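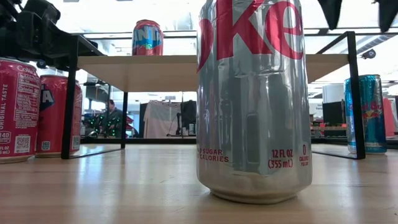 # Gripper comparison, Mamel bench

On this page we collect our notes from the comparison of two finger types on the same arm. The work was done in January by me and Ming-te Peng. The task is simple: take a drink can from the table or from the low shelf, and put it down in another place without tipping it.

The black tapered fingers are the Penry set. They go well between the posts of the shelf, where the wide Amis fingers touched the metal in 3 of our first tries. On the slim Red Bull can both sets were good, but with Penry we had to close more slowly.

The silver Diet Coke can is the most difficult one for us. Its side is dented, and the shiny metal gives reflections which the depth camera does not like. The red Fanta on the board is much easier to find, also when the light from the ceiling is strong.

We made over 200 grasps with each set. The controller was the same for both, and the speed was not changed. I wanted to test also the soft pads from Farkinau, but they did not arrive in time.

The grasp logs are with Ming-te. If you want to repeat the test, please write to him first and ask for the newer calibration file.

Yaroslav Nazarenko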